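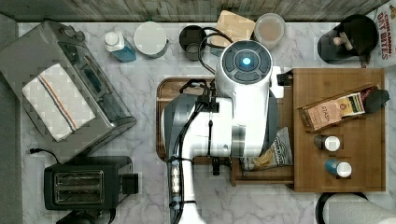 Can I put a greasy pizza box in the blue bin?
Tear it in half. The clean lid goes in the blue bin, the greasy bottom goes in the green one with your food scraps.

I get asked this one more than any other, usually in an elevator, usually by a person already holding the box. So I'm starting the April newsletter with it, and the rest of my space this month goes to the green bins, which have had quite a spring on the Brandbridge campus.

If you live or work on the north side you'll have noticed that the old brown tubs are gone from the kitchens. In their place are green caddies with a lid that really does close (I've dropped one down a flight of stairs to check - it stayed shut). They went into Barbier Hall first, all four floors, then the staff kitchens in Bukby, and by the time you read this they should be in the grad housing as well. We ordered 200 of them. If your kitchen was missed, write to the office and tell us the building and floor, and please include the room number, which almost everyone leaves out.

What goes in is simpler than it used to be. All food, cooked or raw, meat and bones included. Coffee grounds and paper filters. Paper towels, as long as you only used them for food or water. Tea bags are a maybe. Lots of them have a plastic mesh, so if yours feels silky or slippery, cut it open, tip out the leaves and put the bag in the trash. I know, I know. I switched to loose tea over the winter and I'm much happier.

What stays out is anything that calls itself biodegradable without saying compostable. The hauler pulls it out by hand at the other end and sends us photos of it, and they aren't cheerful photos. The clear cups from the Bukby cafe are the big one. They look and feel like plastic, and for now they go in the trash. The cafe is changing suppliers over the summer and I'll let you know when the new cups arrive.
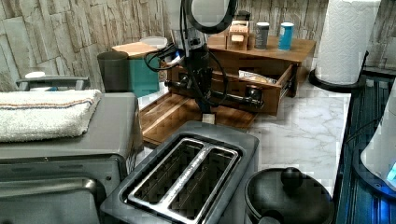
Smell is the other thing people write to me about, and nearly all of it comes down to where the caddy sits and how often it gets emptied. Keep it out of the sun and away from the dishwasher vent. Empty it every 2 days even if it's half full, and give it a rinse while you're at it. A sheet of newspaper in the bottom soaks up a surprising amount. If you want to go one better, keep a little jar of baking soda close by and shake some in after each emptying. A small wooden organizer on the counter, with a drawer and a flat top where canisters can stand in a row, is a very good home for that kind of thing, and the spare liners can go in the drawer. Mine used to be under the sink behind the bleach, so of course I never used them.

Now, the part I've been dying to tell you. Last fall the Dusden garden took its first delivery of finished compost made from our own scraps, and this spring we got the second, which came to roughly 2,000 pounds. It's lovely stuff! Dark and crumbly, and it smells like the woods after rain. Half of it has gone onto the vegetable beds, where the peas are already up, and the rest is under a tarp by the shed with a shovel next to it. Campus residents can help themselves to a bucket each. Bring your own bucket, please - we lent out all of ours last year and I've seen exactly one of them since.

A word about the pile itself. It's finished compost, so it's ready to use, but it's strong. Mix it with plain potting soil for houseplants, maybe one part compost to three parts soil. I put it straight on a fern my first year and the fern did not forgive me. Outdoors you can be much less careful. Spread an inch on top of the bed, water it, and let the worms do the digging.

We're also trying something new with the move-out collection. Every spring the dumpsters behind Barbier fill up with unopened pasta, cans, half bags of rice and so on, and last year we weighed what we could fish out and got 1,000 pounds of perfectly good food. This time there'll be shelves in the Barbier lobby for anything sealed and in date, and a green cart beside them for everything else. Opened bags and boxes are fine in the cart if you empty them first and recycle the cardboard. The shelves go up in the last week of classes and get cleared each evening at 6 p.m., when the pantry van comes by.

If you can spare an hour to help sort, we'd love to have you. It's indoor work and not messy, there's music, and there's usually banana bread. Sign-up is on the office door in Bukby, and there's a clipboard at the garden too.

Next month I'll get into the batteries and light bulbs question, which is longer than you'd think. Until then, keep the pizza boxes coming, and scrape off the cheese if you can stand to.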